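The Red Cloth Theory of Folding

I own 15 kitchen cloths and until last December I had never folded a single one of them properly. They went into the drawer in a ball and came out in a ball, and I was fine with that! Then I spent an afternoon with Vilém Pešek, who used to press table linens for a hotel and has very firm ideas about corners.

His first rule is to get off the bed. Everybody folds on the bed (I did for years), and a soft surface lets the fabric sag wherever it likes. You want a hard, flat tabletop, and you want a cloth that stands out against it, so you can see whether your edges line up. Red on pale terrazzo is hard to beat. 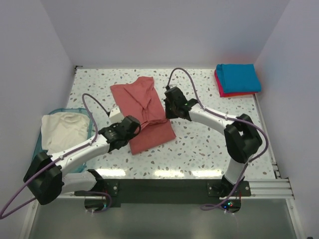
Start with the edge, then the middle

Most of us grab the two top corners, flap the thing around and hope. Vilém starts at one edge — he pins it down, smooths away from it, and only then brings the far side over. My first try came out as a sort of trapezoid. My fourth was nearly a rectangle, and I was ridiculously proud of it.

I also fell hard for that speckled top, I have to say. Brown chips, slate blue chips, a washed-out teal that you only notice after a while, all scattered over white and light gray. I went home and priced a slab from a company called Arar, and the quote was $965, so I'm still folding on my old table with the wobbly leg.
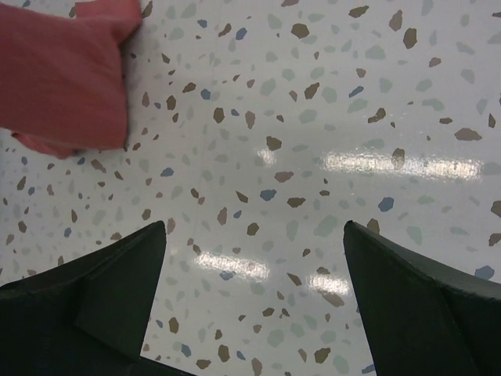

What I did buy was a drawer divider from Pandik, and it holds all my cloths standing on end, like file folders. Vilém thinks dividers are cheating. He stacks his flat, fold facing out, and turns the pile over every 2 weeks so the bottom ones get used. I've tried it his way and I keep forgetting to flip the pile, but the corners are getting better.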